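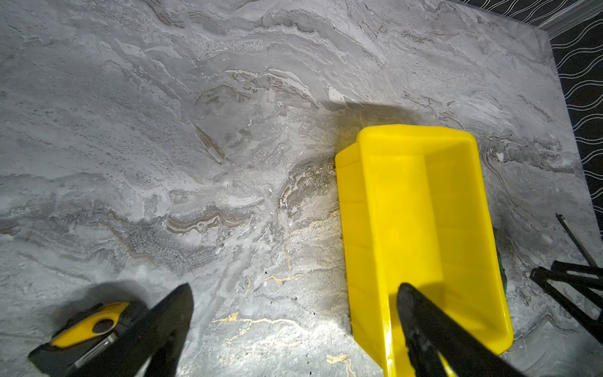 *A gripper at a yellow bin in one of the two-arm cells covered by the new code of practice.*

## Prakelach adopts shared code of practice for two-arm work cells

The Prakelach Centre for Applied Automation has adopted a written code of practice for the use of two-arm robot cells on its premises. The code takes effect in March and will apply to all resident firms, visiting research groups and training courses that use the cells, whatever the length of their stay.

The document replaces a set of separate house rules which had grown up in each laboratory. An internal review last year found that the rules agreed on most points of safety but differed widely on daily matters, such as where hand tools should be kept, who may restart an arm after a stop, and how a cell should be left at the end of a session. Staff moving between laboratories were often unsure which version applied.

Tamunoemi Obi, who led the drafting, said the aim had been to set down what careful operators already do. "Most of this will be familiar to anyone who has worked here for a year," she said. "We wanted a new starter to be able to read it in one sitting and to find the same arrangement in every room."

The code is divided into 2 parts. The first deals with the cell itself: mountings, cables, lighting, wall coverings and storage. Tools and parts not needed for the task are to be kept in the baskets or returned to stores, and cables must be secured so that they cannot be caught by an arm at full reach. Each cell is to carry a sheet listing its approved contents, signed by the person responsible for it.

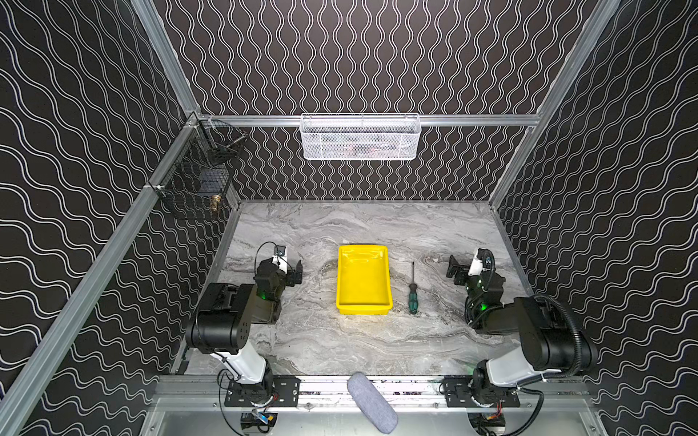

The second part covers conduct during a session. Trays, bins and tools are to be set out before the arms are powered, in the positions given in the task sheet. An operator who needs to move an item by hand must first bring both arms to a stop and confirm this at the control desk. Status lights may be used as a guide but are not to be taken as proof that an arm is safe to approach. The same rule holds during short pauses, which the review identified as the time when people were most likely to reach into a cell without stopping it.

Screwdrivers and other pointed tools receive a section of their own. Where such a tool forms part of the task, its starting position and direction must be recorded, and the operator must check it again after any dropped or failed grasp. Blades are not permitted in a two-arm cell without written approval.

The code also sets limits on use. Gripper fingers are to be inspected after every 4,000 cycles and replaced if the gripping surface is worn or chipped. This figure was reduced from the earlier draft after comments from Oyelaran, a resident firm which handles moulded parts, and from Statham, which maintains the arms under contract. Both firms took part in a trial of the draft that ran to about 3,000 supervised sessions.

During the trial, 95 per cent of sessions were closed with a completed end-of-session sheet. The remainder were mostly sessions that ended early or passed from one operator to another, and the final text now requires the outgoing operator to sign before leaving the room — a change requested by several of the groups involved.

Ifeoma Ogbonna, head of operations at Prakelach, said that the centre would begin with advice and training, and that formal warnings would be used only in cases of repeated or serious breach. "A code that sits in a drawer is of little use to us," she said. "We shall be asking people to tell us where it slows them down, and we are prepared to amend it."

Introductory sessions lasting half a day will be offered before the code takes effect. Attendance is required for all named operators, including those who already hold a cell permit. Existing permits will remain valid until their normal renewal date.

The end-of-session sheets will be kept in Corero, the centre's booking and records system, from the first day of the new arrangements. Paper copies will be accepted from visiting groups that do not yet have an account.

A first review of the code is planned after six months. Comments from operators may be sent to the operations office at any time, and resident firms will be invited to see the proposed changes before they are adopted.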